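Replacing the LED strip in a vanity shelf niche

Posted by Nevzat Güler

We are refitting the guest bathrooms in a small hotel. Each vanity has an open shelf under the mirrored cabinet, lit by a hidden strip at the top of the niche. The light is bright in the middle and falls off toward the corners. Would a longer strip fix it, or do I need a diffuser? The niche is 147 cm wide inside. 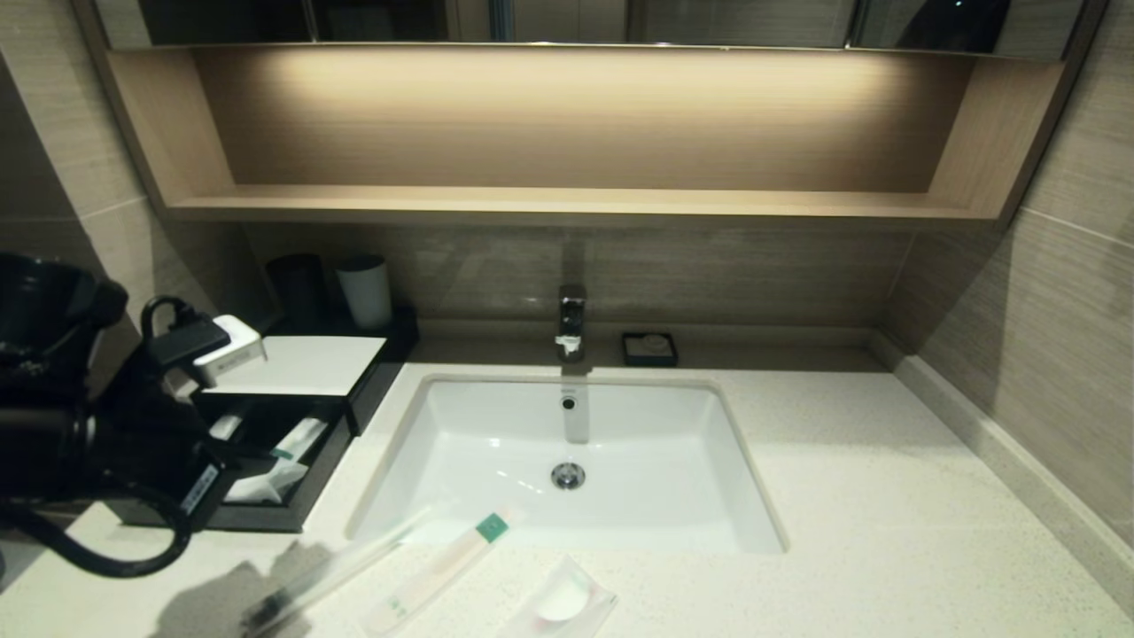 Vanity with shelf niche, light on

The contractor suggested a Rultemitz profile but gave no part number.

Necati Kaplan

Measure the strip first. If it stops well short of the side panels, the corners will stay dim whatever cover you use. Run it to within 2 cm of each end, in an aluminum channel with an opal cover. Check the driver rating before adding length – total wattage should stay under 80 percent of it. Anything this close to a basin needs a damp-rated strip, and the driver goes inside the cabinet with an access panel.

Hüsnü Güneş

We used Usuga strips in 122 rooms, no complaints. Warm white, 2700K. Don't go cooler with beige tile, it looks gray.

Volkan Bozkurt

Agree with Necati on the channel. Switch off at the breaker before you pull the old one.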